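La mesa que nadie invita a la sala

Llevo meses obsesionada con las mesas de trabajo. Empezó en febrero, cuando me mudé a un piso donde no cabía mi escritorio de toda la vida (un mamotreto heredado, con cajones que se atascaban en cuanto llovía) y tuve que ponerme a buscar otro. Pensé que lo resolvería en una tarde. ¡Ja! Acabé leyendo foros de carpintería a las dos de la madrugada y discutiendo con desconocidos sobre si el aceite de linaza amarillea demasiado.

Lo primero que aprendí es que casi todos compramos la mesa al revés. Miramos el color, miramos el precio, la imaginamos con una lamparita y una planta encima, y solo después nos sentamos. Y entonces resulta que las rodillas chocan con el travesaño. A mí me pasó con la primera, una Nirkus preciosa, de patas finísimas, que devolví con todo el dolor de mi corazón porque temblaba cada vez que borraba algo con la goma. Para tomar café, ideal. Para trabajar, un barco.

Así que me fui a Troltimville, que tiene un barrio entero de talleres pegado a la vía del tren, y me pasé allí un día largo entrando y saliendo de naves. Me gustan esos sitios. Huele a serrín y a café recalentado, la radio siempre está un punto demasiado alta y todo el mundo tiene una opinión sobre el grosor de un tablero. En Hordiienko, el taller donde más rato me quedé, hacen encimeras de listones encolados y las venden por encargo, con una lista de espera de 12 semanas. Les pregunté si no se desesperaba la clientela y me contestaron que sí, claro, pero que la madera tiene que reposar y la clientela también.

Lo de los listones tiene su gracia. Una tabla ancha de una sola pieza es muy bonita, pero se mueve con la humedad: se curva, se abre, hace lo que le da la gana. Si la cortas en tiras y vuelves a pegarlas, las tensiones se reparten y el tablero se queda mucho más quieto. Además sale ese dibujo de rectangulitos de tonos distintos que a mí me chifla, porque disimula los arañazos y las manchas de taza de una manera casi milagrosa.

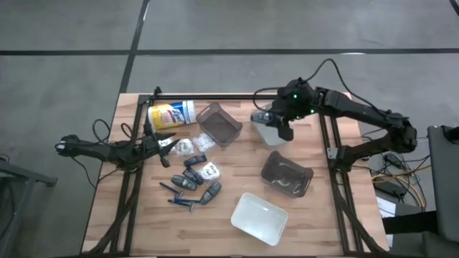
Madera clara sobre suelo de hormigón gris, una pareja que funciona.

El suelo importa más de lo que yo creía. En casa tengo un parqué viejo con bastante desnivel, y cualquier mesa baila si no le pongo un taco debajo. En los talleres casi siempre hay hormigón, que es frío y feo para andar descalza pero agradecidísimo para apoyar cosas pesadas. Desde que volví de Troltimville llevo en el bolso unas cuñas de corcho, y las he usado ya en dos cafeterías (con permiso, que conste).

Luego está la altura, el gran drama. Las mesas de comer y las de escribir suelen andar por los mismos centímetros, y para teclear a mí me sobran cinco. ¡Cinco! Parece una tontería hasta que llevas una semana entera con los hombros pegados a las orejas. Para trabajar de pie, en cambio, lo que mejor me funciona es dejar el tablero un poco por debajo del codo. Si vas a lijar o a amasar, más bajo todavía, que ahí se empuja con el cuerpo. Una mesa para todo acaba siendo incómoda para casi todo, y me costó bastante aceptarlo.

¿Y el dinero? Pues depende muchísimo. Un tablero de segunda mano, con sus cicatrices, me lo ofrecieron por 100 euros sin patas. La mesa terminada que me enamoró costaba alrededor de 700, y la tuve apuntada en la nevera un mes entero. Al final me quedé con el tablero usado y unas patas de hierro que encontré en Litix, una tienda de restos de obra donde hay que ir con guantes y con paciencia.

Lo lijé en el balcón, con la vecina de abajo protestando por el polvo (tenía razón, le llevé un bizcocho), y le di tres manos de aceite. Entre mano y mano hay que esperar, y esperar se me da fatal, así que la segunda quedó con una huella de dedo que sigue ahí, en la esquina izquierda. Le he cogido cariño.

Escribo esto en ella, con un cuaderno abierto, dos tazas que debería llevar a la cocina y sitio de sobra para los codos. Me falta decidir qué hago con el escritorio viejo, que sigue en el trastero de mis padres con los cajones atascados. Mi madre quiere cortarlo para hacer un banco. Yo le he pedido que espere a que llegue el verano.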